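3.2 Funding rates and the measurement of trader positioning

Perpetual futures have no expiry date, so the contract price is kept near the spot price by a periodic payment between longs and shorts. When the funding rate is positive, longs pay shorts; when it is negative, the payment runs the other way. Earlier work (Pangaribuan) reads the sign of the rate as a direct measure of market mood. We treat it as a noisy proxy, given that market makers hold large short positions that are hedged in spot and carry no view on price.

Our sample covers 416 trading days on two venues, Trutis and Drornis. Both settle funding every eight hours. For each settlement we record the funding rate, open interest at the start of the interval, and the volume of forced liquidations on each side. Intervals with missing open interest were dropped. Rates were winsorized at the 2 percent level in each tail, following Radwan, and liquidations were scaled by open interest to make the venues comparable.

The baseline regression relates the return over the next interval to the current funding rate, with four lags of the return as controls. Standard errors are clustered by day. The coefficient on funding is negative on both venues but is significant only on Trutis. Adding scaled long liquidations reduces its size by around half, which suggests that part of the apparent effect of funding comes from forced selling during price declines. The December intervals, when Drornis changed its margin tiers, were tested separately and do not alter the sign.

A limitation is that neither venue reports positions by account type. The Wunach classification, which assigns accounts by order size, was tried as a substitute, but its labels proved unstable from one interval to the next and we do not use them below. Figure 2 appears at the end of this section.

Figure 2. Hand-held gripper in a bedroom, with a round white-rimmed basin behind the jaws.
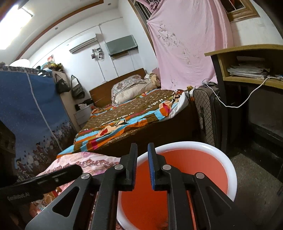 3.3 Robustness to the choice of interval

The regressions were repeated with daily sums of the funding rate in place of single settlements. The sign of the coefficient is unchanged on both venues, and the standard errors are wider.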